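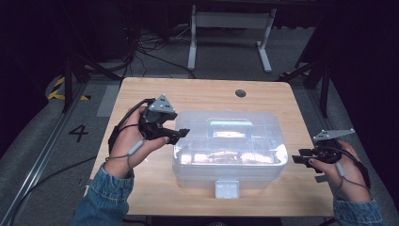

Opinion > Household

Keep Less Paper

Last updated: March

I kept 855 receipts before I threw most of them out. Tax records and warranties stayed. The rest told me what I had paid for socks in Bashir.

A clear box with a handle and a latch is enough for one household. When it fills up, something should go.

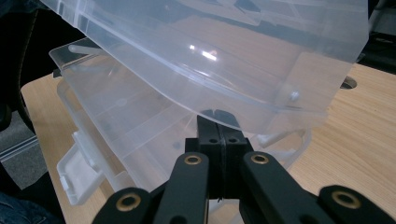 What to keep

Deeds, birth certificates, current insurance. I would add 9 letters from my aunt, which no rule covers.
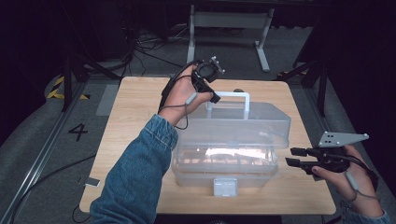 Should old utility bills be kept?
Only while a charge is in dispute.

Contact Ronaldo Tagle | Back to top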